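Subject: Re: [hotwater] Dead leg volume at the kitchen tap, measured v. calculated
Date: 2023-04-28

Hi all,

Results as promised for the Katstead job. I'll quote the question first as it has scrolled well out of sight by now.

Brayan Cabrera wrote:

> Before you pull the old line out, could you measure the draw-off at the
> kitchen tap properly? Most of what gets posted here is seconds with a
> stopwatch, which is no good unless the flow is known. Volume to a fixed
> temperature would let us compare it with the pipe volume.
>
> Also, do you really want to drop to a 13 mm bore? With a pressure-limited
> supply I'd worry about the loss when the shower is running.

Existing arrangement was 6.2 m of 16 mm bore from the heater outlet to the kitchen mixer, unlagged, clipped under the floor. The route went the long way around a bearer for no reason I could find. Storage heater is a Nokitz set to 60 °C, with a tempering valve on the bathroom branch only. The kitchen takes untempered water.

Supply is tank and pump. The tank is 2,000 L and the pump has a Girari pressure controller on the outlet. Standing pressure at the kitchen was the same before and after the work, so I have left it out of the comparison.
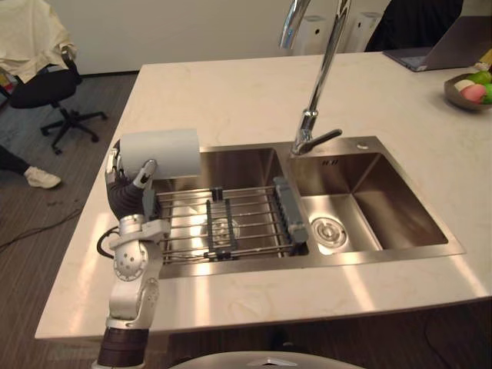
Double sink with rack and paper towel roll.

Method, for anyone who wants to repeat it. Leave the line overnight. Open the hot side fully into a graduated jug with a thermocouple in the stream, and stop when the reading passes 45 °C. Weigh the jug. I did it on five mornings in April for each configuration and took the median. Inlet and under-floor temperatures were both close to 20 °C throughout. I discarded one morning in the first set when somebody had rinsed a cup before I got there.

Old line: 1,432 mL
New line: 841 mL

The new line is 5.3 m of 13 mm bore, lagged full length. Going straight through the bearer bay instead of around it took 900 mm off the run. The rest of the saving is the bore.

Pipe volumes work out at 1.25 L for the old line and 0.70 L for the new. Measured draw-off therefore exceeds pipe volume by 15 per cent in the first case and a bit under 20 per cent in the second. I put the excess down to heat going into the pipe wall and fittings, plus mixing at the front of the slug. It is a larger proportion in the smaller pipe, as you'd expect from the surface to volume ratio, but smaller in absolute terms. Lagging makes next to no difference to a first draw from cold. It matters for the second draw half an hour later, and I have not measured that yet.

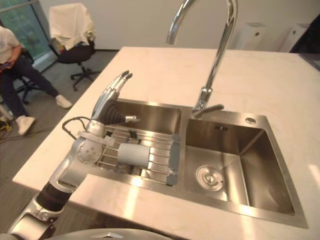
Countertop and stainless double sink.

On pressure loss. The mixer passes 6 L/min with the aerator in. At 13 mm that is 0.75 m/s, and the straight-pipe loss over 5.3 m comes to between 3 and 4 kPa. Fittings will add to that, mostly the insert type elbows – I used two and swept the remaining bends. The flow into the jug was the same before and after within what I can resolve, which is not surprising given that the aerator is doing most of the restricting. The shower is on a separate branch from the heater, so the two only interact through the cold feed, which I did not alter.

I would not do the same on a bath. At 18 L/min the velocity goes to 2.3 m/s and you will hear it.

Savings are modest and I don't want to oversell them. The difference is 591 mL for each draw from cold. Taking eight of those a day, which is my guess and not a measurement, it comes to 1.7 kL a year, or a bit less than one fill of the tank. The heat left behind in the line falls by the same volume. With a 40 degree rise that is 27 Wh a draw, or 80 kWh a year. If you pay a plumber to open the floor it will not come back to you in any hurry. If the floor is already up, the cost is a roll of pipe and some lagging. 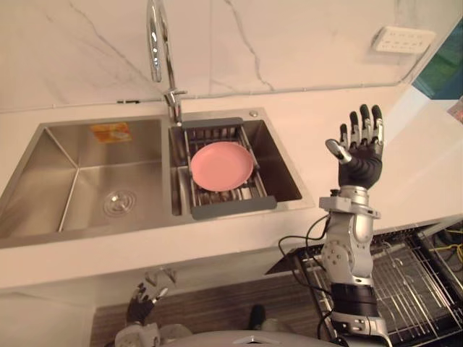
Brayan Cabrera has since replied off-list, and is happy for me to pass it on, that the eight draws a day is the weak point. In his view a kitchen sees clusters of short draws around meals, many of them too short to bring hot water through at all, so the line gets filled with hot water that never reaches anyone. On that argument the small bore is worth more than my figure suggests, and a lever that rests in the mid position costs more than either of us has allowed for.

I agree with that and can't put a number on it. A logger on the heater outlet would do it. There is a pulse meter here that came off the Tanguy job, one litre per pulse, too coarse for this purpose. If anyone has something finer, 10 mL or better, that tolerates 60 °C, I would like to borrow it for a month.

Two practical notes. Check what your local rules say about minimum bore to a kitchen outlet before you order pipe, as some inspectors go by a table and will not look at a calculation. And pressure test before the lagging goes on. I had one crimp weep at test, and it would have been a nuisance to find afterwards.

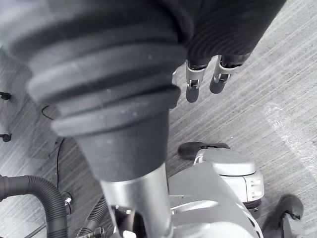
Another list member asked me why I didn't fit a recirculation loop and be done with it. Standing loss, mainly. A lagged loop of that length kept hot around the clock would lose a good deal more than the 80 kWh in question, and a push-button pump adds a controller, a check valve and something else to fail under the floor. On a long run to a distant ensuite I'd look at it. At 5.3 m I wouldn't.

The spreadsheet has the individual morning readings, jug weights and the discarded run. I'll send it to whoever wants it, but please ask off-list as the attachment limit has bounced it once already. The second-draw test is next, at 15, 30 and 60 minutes, on the lagged line only – the old pipe is in the scrap bin and I'm not putting it back.

Regards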